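Brernlow Open Day: Frequently Asked Questions

When and where is it?
November 18, 2021, in the Nelgate building, ground floor. Parking is free and scarce.

What will I see?
Robot arms tidying up kitchen sponges, at a pace your teenager would recognize.

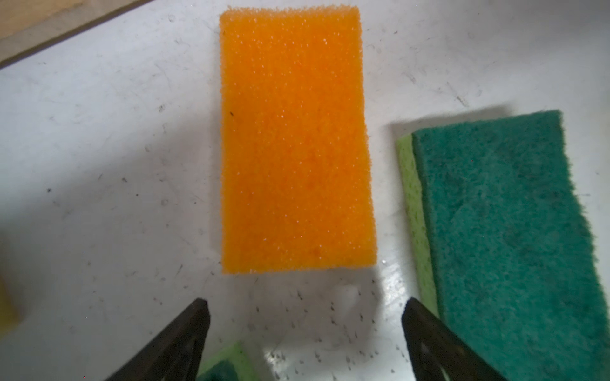
Why sponges?
Sponges squash, so a slightly clumsy grip does no lasting harm. They also come in enough varieties to keep the job interesting: a plain orange one is a different handful from a green scrubber with a rough pad on one face. We considered eggs for one afternoon.

Can I drive the arms?
Yes, in 10-minute turns. Sign up at the Skultau desk. We have room for almost 100 people, and children go first, mostly because they're better at it. 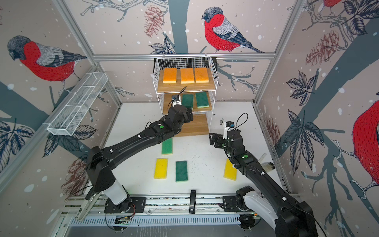 Do I need to bring anything?
Closed shoes and a little patience. Coffee is in room 138, and it is better than it used to be.

Who picked the wallpaper?
The Leinonen team. They like birds. Complaints may be left in the box by the door, which has no slot.
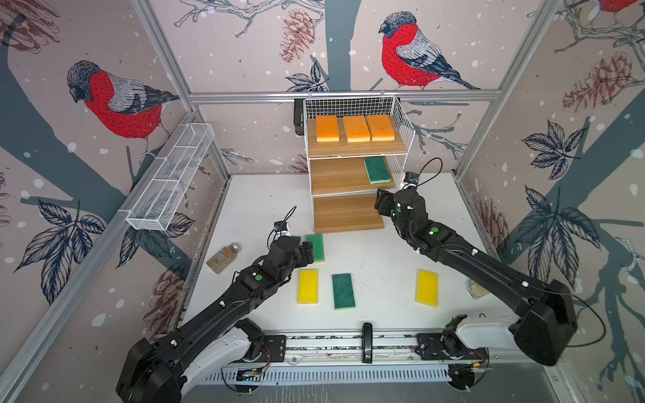 Two arms, three shelves and a few sponges still on the table.

Can I take pictures?
Please do. No flash near the arms.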